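October, late, feet up on the radiator

Laptop day number three, and I have finally stopped dreaming about hinges. (Last night it was stairs. Progress!) 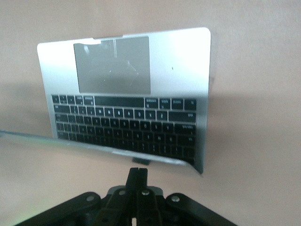

I got in before Pramila for once and made the coffee too strong, so everybody was very awake by nine. The plan was to get through as many laptop takes as we could before Juraj needed the arm for his drawer stuff after lunch. We wanted a mix: from the left, from the right, case the right way up, case upside down. The upside down ones are my favorite, because my brain keeps trying to read the keyboard and gives up somewhere near the space bar.

We ended the day with 148 takes. I had told Renu A. we'd have more, which was silly of me, and by Renu A. I mean Ahuja, not Awasthi. Having two Renu A.s on one small team is a thing I complain about in here every week and will keep complaining about. I sent the wrong one my lunch order again.

The driving itself went pretty well! I'm so much smoother than I was in the summer. Back then I'd stop dead before every grab and just hover there like I was scared of the thing, and of course the model picked that up, and then we had a robot that hovered like it was scared of the thing. Yogesh played me the clip in front of everyone. So now I do a slow, steady approach with no dithering, and if I flub it I let go and try again without starting a new take. He wants the flubs in. He says a system that has only ever seen perfect grabs has no idea what to do after a bad one, and I believe him, though it still feels like handing in homework with the crossing-out left on.

What wears me out is the labeling. Every take gets a line of plain English in Duva, and you can't write the same line every time or it learns the sentence and nothing else. So "pick up the laptop," "grab the computer by its edge," "take hold of the silver laptop," and by mid-afternoon I'm typing things like "obtain the notebook" and Pramila is laughing at me over the monitor. She's faster than I am. She also types with two fingers, which I find insulting.

Duva froze at take 70 and I thought we'd lost the morning — my stomach really did drop — but it had been saving the whole time and just wasn't telling us. I wrote it up for Juraj. He said "known" and went back to his sandwich.

Long talk with Renu Awasthi about lighting. She thinks we should be messing with it a lot more, lamps in odd spots, blinds up and down, because shiny metal looks so different when the light moves. I'm for it. Pramila would like us to finish one full set before we go changing anything, and I'm for that as well, so I was no use to either of them.

The total for the whole laptop set is 402 now, or 403 if Yogesh lets me keep the one where I sneezed. I'm going to fight for it.

Home by seven. Leftover rice, one episode of something, hands a bit stiff from the controllers. Must buy dish soap tomorrow, and must remember to ask Juraj when we get the arm back.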